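Chapter 7
Player Registrations and the Transfer Fee

By the end of this chapter you should be able to explain what a club buys when it signs a player, set out the main parts of a transfer fee, spread the cost of a registration over a contract, and work out the profit or loss when the player is sold.

7.1 What is being bought

Newspapers write that a club has bought a footballer. In law and in the accounts, no such thing takes place. A footballer is an employee, and an employee can't be owned. What passes from one club to another is the registration: the right, recorded with the governing body of the league, to field that player in matches. The selling club agrees to cancel its own registration before the contract has run out, and the fee is the price of that agreement.

It follows that a transfer involves at least two contracts. The first is between the clubs and deals with the fee. The second is between the buying club and the player and deals with wages, bonuses and length of service. The two are negotiated side by side, often by different people, and either can fail while the other is settled. A player whose contract has ended may sign for a new club with no fee to the old one, although payments for training may still be due if the player is young. The rules on this differ between countries and are left to Chapter 9.
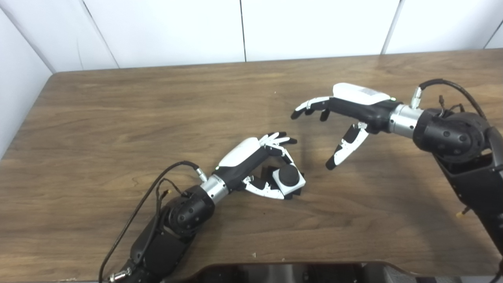

The length of the player's contract matters to both sides. A club selling a player with four years left is in a strong position, as it can refuse every offer and keep the player's services. With six months left it is in a weak one. Clubs therefore try to renew the contracts of their better players well before the last year, and a good part of a sporting director's work lies in keeping a calendar of expiry dates.

7.2 The parts of a fee

A single reported figure usually hides several separate sums. The fixed fee is payable whatever happens, though seldom all at once; payment in instalments over two or three years is common. Conditional fees, known as add-ons, fall due if certain events occur, such as a set number of appearances, promotion, or a first cap for a national side. A sell-on clause gives the selling club a share of any later fee, or a share of the profit on that fee. These two bases give very different results, and the wording of the clause must be read with care.

Two further costs do not go to the selling club. One is the agent's fee. The other is any levy charged by the league. Where these are paid directly in order to obtain the registration, they are added to its cost in the accounts.

Case 7.1: Histia and Jomiten

The clubs in this case are used again in Chapters 8 and 10. Histia agreed to sell the registration of the midfielder Tetteh Baidoo to Jomiten. The agreement was dated 2019-05-11 and took effect when the transfer window opened. All sums are in thousands of pounds.

Fixed fee: 1000
Agent's fee paid by Jomiten: 152
Length of contract: four years
Sell-on clause: 25 per cent of profit, payable to Histia

The cost of the registration to Jomiten is the fixed fee plus the agent's fee, or 1,152. Nothing is entered at this stage for the sell-on clause, as no later sale has been agreed.

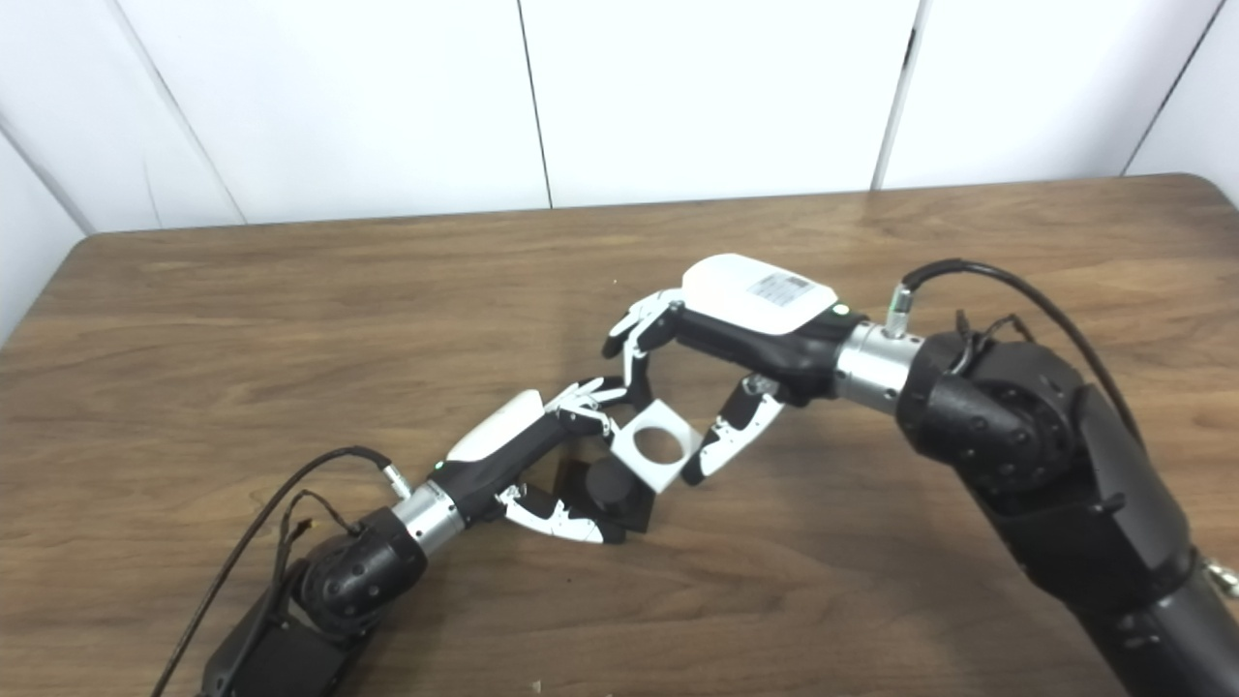

7.3 Spreading the cost

The cost of a registration is treated as an intangible asset and written off in equal parts over the life of the contract. This is called amortisation. For Baidoo the yearly charge is 1,152 divided by four, or 288. After one year the registration stands in Jomiten's books at 864, after two years at 576, and after three at 288. At the end of the fourth year it stands at nil, however well he is playing.

Book value is thus a poor guide to market value. A player who came through a club's own youth side has no registration cost, and appears in the accounts at nothing even if other clubs would pay a large sum for him - a point often missed in press reports of what a squad is worth.

If a contract is extended, the remaining book value is spread over the new, longer term. Suppose that Baidoo signs a new four-year contract after two years. The 576 still on the books is then written off at 144 a year, half the former charge. His wages may well have risen in the meantime, so the total yearly cost of keeping him need not fall.

7.4 Profit and loss on sale

When a registration is sold, the profit is the sum received less the book value on that day. If Jomiten sold Baidoo to Skostwood after three years of his first contract for 1000, the book value would be 288 and the accounting profit 712, before any payment to Histia. Whether Histia is owed anything depends on how the clause defines profit. Measured against the original fixed fee of 1000, there is none. Measured against book value, Histia would receive 178.

Tipene Wihongi, finance director of Fuentealba, takes up a dispute of this kind in the interview at the end of the chapter. Read section 7.5, on instalments and discounting, before turning to it.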